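# Kirnach hand set

2 min read

Hello, and thanks for having a look! Kirnach is the set of hand recordings I've been putting together since July, so that a learning system can pick up everyday table jobs by copying. There are 1652 episodes in this release, all taken with the wrist camera, and I've kept the clumsy ones in – a fumbled grasp is still worth learning from, I think.

Each episode is a folder with the video, the finger joint angles and a one-line note of what the hand was meant to do. The video comes as it was recorded, so depending on how the wrist was turned the room may be lying on its side. Please don't rotate it before training, or the joint angles won't match up with what the camera saw.
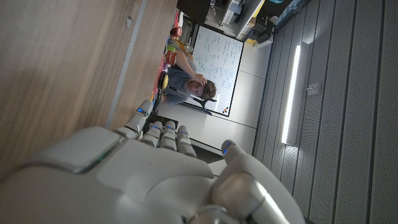
Refilwe Kruger wrote to ask whether the idle stretches could go, as her model had learnt to hover and do very little. Fair point! They're still in the main set, but there's now a list called idle.txt, and you can skip anything on it.

I've held back 300 episodes for testing. Please leave them out of training, even if you're short (I know, I've been tempted too). The loader needs 8 GB of memory and reads the old Olum files as well – just set the format to 2.

Last updated 9/16/25. Broken folders go in the issue tracker, with the episode number in the title.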